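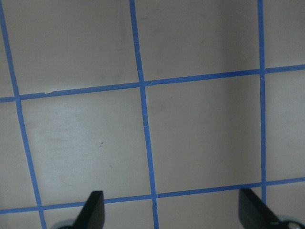 About Sastness

Sastness sets up and looks after small robot arms for schools, test labs and light assembly shops. Our main work is the part that comes after the arm has been bolted down: squaring the work surface, fitting and checking the gripper, teaching the arm where things are, and coming back when it no longer agrees with the surface it is working on.

The firm was started by Tiziana Fabbri, who still writes the set-up procedures and signs the report for every cell we hand over. Natalina Dal Bello runs servicing and repair. We do not build arms and we do not sell them. Customers bring their own or ask us to look over a quotation before they buy.

The Cestus cell

Cestus is our own bench cell. It has one arm, a two-finger gripper, a camera at the wrist and a flat pale work surface divided into squares with blue painter's tape. We use it to try out procedures before they go to a customer, and to train new fitters. Everything in our service sheets has been done on Cestus first.

Painter's tape is used for the grid because it is cheap, it lifts without leaving much behind, and the camera separates it easily from a pale surface. It is laid by hand. We do not treat it as a measuring standard. The taught points are taken with a pointer against fixed marks on the base plate, and the tape tells the operator and the camera which square is which. A strip that is slightly out of line does no harm. A strip that has lifted at a crossing does, as a fingertip can catch it on a low pass.

Set-up

A normal set-up follows the order below. We do not change the order to save time on site.

Base bolts tightened and marked with a paint pen.
Work surface levelled, then wiped down and left to dry.
Grid taped, long strips first, cross strips over them.
Gripper fitted, fingers opened fully and closed on a gauge block.
Wrist camera focused at working height.
Corner points taught, then the square centres worked out from them.
Slow run over every square with the gripper open and empty.

The slow run is watched from the wrist camera as well as from the side. Both fingertips should stay in view for the whole run, with the same gap between them. If the gap changes during a move, the fault is in the finger screws or the drive, and the run is stopped.
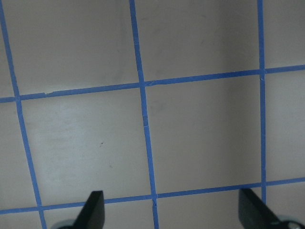

After the slow run the program is saved under the cell name and the date, and a copy is left with the customer on a memory stick. We keep a second copy in Sanna, our service log. Sanna holds the taught points, the gripper opening, the camera settings and any parts fitted. At present it has 214 entries.

Looking after a cell

Service visits are made every 6 months unless the cell runs more than one shift, in which case we advise every 3. The visit covers the base bolts, cable wear at the wrist, finger pads and screws, lens cleaning and a repeat of the corner points. If any corner has moved further than the limit on the report, all four are taught again. We do not correct a single corner on its own.

Lighting is the most common cause of camera faults reported to us. A blind left open or a lamp moved along a bench will put a shaded band across part of the surface, and settings chosen for the bright side may then lose an edge on the dark side. We ask customers to note where the lamps stood at handover — a strip of tape on the bench is enough.

Between visits, the customer's own staff can replace damaged tape and wipe the surface. Please do not loosen the gripper at the wrist. If it has been knocked, stop the cell and ring us.

Repairs

Gripper repairs are done in our workshop. Fingers, pads and screws for the Tirkitz gripper are kept in stock, as is one complete loan unit. Most repairs go back within 4 working days. Arm joints are returned to the maker, and we handle the packing and paperwork. After any repair the slow run is done again in full before the cell is signed back into use.

Training

Operator training is given at the customer's site on the customer's own cell. Fitter training is given on Cestus. The next fitter course starts on August 24, 2018. Places are booked through the workshop.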